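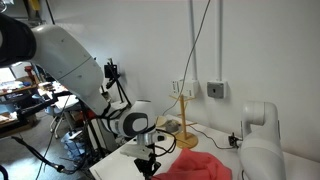 Takumi Iwasaki commented on the last gallery that a mug tree is a silly thing to give table space to, and that a row of hooks on the wall would do the same job for less. Fair enough, Takumi, but hooks mean drilling, and I'm not drilling anywhere near those electrical boxes!

So, welcome to the white table page. I've been meaning to put this one up since October. If you came over from the Ateo shelf gallery, this is the same idea, only with more table and a lot less shelf. I like everyday stuff the way it lands, before anybody straightens it, and the mug tree and the cloth get most of my attention here (they usually do).

The mug tree first. It's light wood with a round base and a post with pegs, about as plain as they come. I got it at Quansah in Grorkville for 10 dollars, and I went back for a second one a week later and they only had the metal kind, which I can't stand. They wobble, they clank, and the little rubber feet 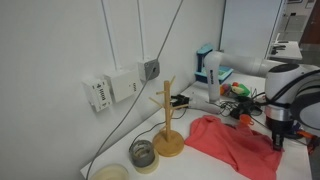

come off the first time you slide them across anything. Wood just sits there and behaves. I did rub mine with a bit of oil when it was new, and I'd say do that if you buy one, just go easy around the pegs or they get sticky.

Now the cloth. I know, I know, I could fold it! My sister folds everything in thirds and stacks it by color, and her drawers are a joy to open. I've tried her way maybe 6 times. A cloth that gets grabbed all day is never going to stay in thirds, and I'd sooner have it out on the table

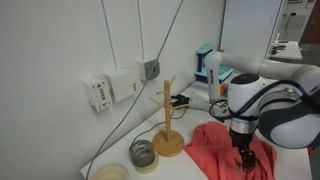

than tucked away in a drawer where I forget I own it. It came from Sumari, in a pack of mixed colors, and it's the one I'd buy again. Warm colors look great on a white tabletop, and on a gray afternoon you really notice it. The blue ones from the same pack went to my sister, folded, of course.

And people do keep asking about the wall. Yes, the conduits run down the outside, and no, I don't mind them one bit. Paint them the same white and move on.

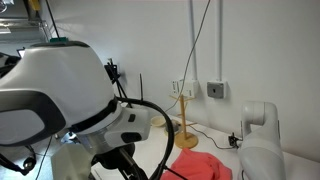
Two conduits, one outlet box full of plugs, and a gray box for company.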